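Section 3. Clearing and wiping the table

Your Andness table from Danzer has a wood top with rounded corners. Please clear it before any wiping, so that small pieces are not pushed across the surface. Place a bin on the floor close to the table edge and begin when you have both hands free.

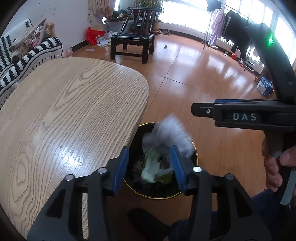
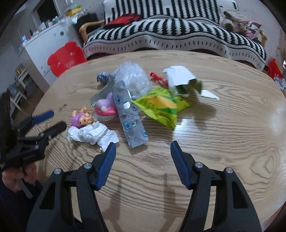 Bin beside the table, with food scraps and white plastic (first picture); toys, wrappers and packaging on the tabletop (second picture).

3.1 Clearing

1. Take off toys and all other things you want to keep. Put them in a box or on a shelf, not on the floor near the bin.
2. Look inside crumpled wrappers and tissues. Small toys are easily thrown away together with them.
3. Put vegetable scraps in the bin first, then the light plastic. Press the plastic down gently, below the rim.
4. Lift each piece up. Do not sweep with the arm over the edge.

Note: If your council collects food scraps separately, keep a second container for them.

3.2 Wiping

1. Wipe with a soft cloth, damp but not dripping. Follow the direction of the grain where it is possible.
2. Dry immediately with the other side of the cloth.
3. Look at the surface from a low angle, against the window or lamp. Grease is easier to see in the reflection.

Caution: Do not use scouring powder or the rough side of a sponge. It can leave a dull area, and this can not be polished away at home.

Note: Rings, ovals and dark marks in the grain can belong to the wood. Do not try to rub them out - test first with the damp cloth only.

For a replacement care cloth, ask your Rundton dealer for part 3371. The oil treatment is described in Section 4.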